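Robot Learning from Demonstration - Course Handout, Unit 3
Collecting demonstrations in simulation
Tranholm Lab Course, version 2026-03-13

Please read this handout before you come to the lab. In the first two units we took the dataset as given. In this unit you make one yourself, and you will see that most of the decisions which later decide the quality of a policy are made here, before any training.

1. What we call an episode

An episode is one attempt at one task, from the reset of the room until the operator presses stop. For each time step the Uketti recorder saves the camera images, the joint positions, the opening of the gripper and the command that the operator sent. The command and the measured position are two different signals. Students often mix them up, and then the policy learns to copy the position where the arm already is, so it hardly moves.

Check in your first episode that both signals are present and that they are not identical.
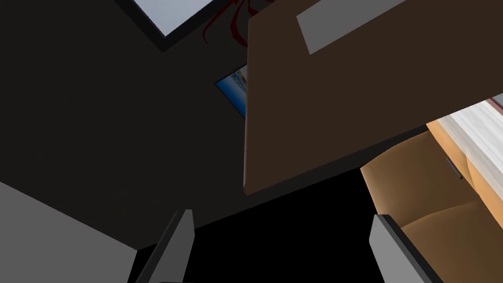
2. The wrist view

The wrist camera moves with the hand, so the same object can look very different from one step to the next. A board or a box near the fingers can fill a large part of the view, and the wall behind it gives little information. For this reason we do not crop the wrist images in this course. The fingers should stay visible, as the model uses them as a reference for distance.

Lighting in the simulator is simple and dark surfaces can become almost black. Do not correct the brightness by hand. If you want to change it, do it in the loader, with the same setting for all episodes, and write the setting in your report.

3. How much to collect

The shared set from Dusham has 674 episodes. After the filtering in section 5, 594 of them remain. Each group adds 14 new episodes, and these must come from at least three different start positions of the robot base. It is better to have few episodes with real variation than many which repeat the same path.

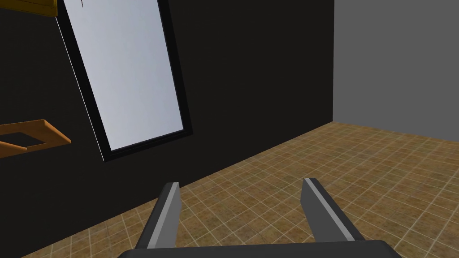 4. Approach and free motion

A large part of every episode is free motion, when the fingers are open and nothing is held. Keep this part in the data. If you cut it away, the policy knows how to close the hand but does not know how to arrive at the object. On the other side, long waiting is harmful. When the operator thinks for several seconds and the arm stands still, the model learns that standing still is a good answer in this position. Trim the pauses with the Rudd script, which removes steps where neither the arm nor the gripper command changes.

Move with a calm and even speed. Small corrections are welcome - they show the model how to return after an error.

5. Filtering

Remove an episode if:
- the recorder lost images or commands
- an object passed through another object
- the task label does not agree with what was done

Do not remove an episode only for the reason that it is slow or not elegant. Failed attempts go to a separate folder with the label "fail". We need them in June for the unit on success detection.

6. To hand in

Your episodes in the group folder, the log file of the trimming script, and one page of text. In the text, explain which start positions you chose and which kind of situation is still missing in your data.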